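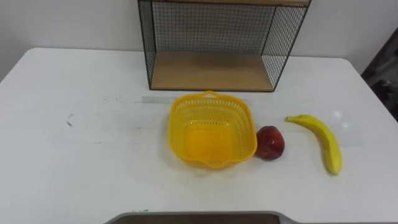 Marit asked at the end of last session why the pick-and-place exercise is marked on the approach path when everyone can see whether the grasp holds. A grasp that holds can still come from a path that nobody would want repeated. The marks follow the plan you submit, and the plan includes the path.

Handout 3: Basket transfer with a legged platform
Bristcombe module in applied automation, summer block
Course notes by Solveig Wallin

1. Task

Move the basket from the desktop to the lower board of the mesh shelf. The fruit stays on the table and counts as an obstacle. Contact with either piece ends the trial. The basket must come to rest fully on the board, with no part over the front edge.

The task has three phases: approach, grasp and transfer. Each is logged separately under its own label. If you run two phases together in one label the Mundex script will reject the file, and you will have to split it by hand.

2. Frames and reach

All target poses are given in the desk frame. The origin is the front left corner of the desktop, x to the right along the front edge, y towards the wall, z up. Groups who worked in the torso frame in July should convert before submitting. The conversion sheet is in the Nison folder.

Do not plan at full arm extension. Near the limit a small joint error gives a large error in wrist height, and the elbow has no room left to correct it. Keep a bend in the elbow at grasp and choose the standing position to suit. The base pose is part of your plan and is fixed for the length of a trial.
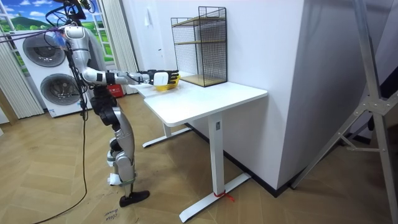 Choice of grasp point decides most of what follows. There are two obvious candidates on a basket of this type, the handle and the plain rim. The handle gives a repeatable location but leaves the load free to swing about it. With the hand wrapped around the rim, as here near the left corner of the desktop, the fingers act on both sides of the wall and resist tilt better, at the cost of finger clearance inside the basket. Either is acceptable. State which one you used and give the wrist angle.

Lift only as far as needed to clear the desktop. Extra height adds a second descent before the shelf and brings the basket closer to the underside of the upper board.

3. Transfer to the shelf

The mesh gives trouble to depth sensing. Thin wire returns a patchy surface, and the wall behind it shows through. Model the side and back panels as solid planes in the collision scene and do not rely on the live point cloud for them. The wooden boards can be taken from sensing, but check the front edge by measurement.

The placement should be entered from the front, with the basket level. A diagonal entry past the side panel is shorter on paper and fails often – usually at the wrist, which the planner treats as narrower than it is.

The idle arm must be given a pose as well. Leaving it undefined is the most common fault in the reports so far.
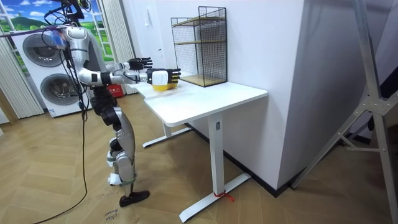 Could the second arm be used to steady the basket during the transfer, Marit wanted to know, or does that count as a different task? It is allowed. Both wrists must then appear in the log, and the closed chain must be declared, or the collision check will flag the hands against each other at every step. For a load this light the gain is small. Groups with a working one-arm plan are advised to keep it.

4. Logging

Submit one file per trial. Each file needs:

- group name and trial number
- base pose in the desk frame
- grasp point and wrist angle
- phase labels with start and stop times
- reason for stopping, if stopped early

The reference log is trial 948. It was recorded with the older Sæther controller settings, so the joint limits in its header are out of date. Use the phase labels as a model and ignore the limits.

5. Marking

Plan and written report carry 70 per cent. The remainder is for the trials. Each group has 3 trials; the best one counts. An early stop by the operator is not penalised if the reason is given in the log.

Late plans cannot be run, as base poses are checked before the session – see the timetable on the module page.

Last updated: August 10, 2025

This site uses cookies to remember your settings. By continuing to browse you accept our use of cookies. Accept | Manage preferences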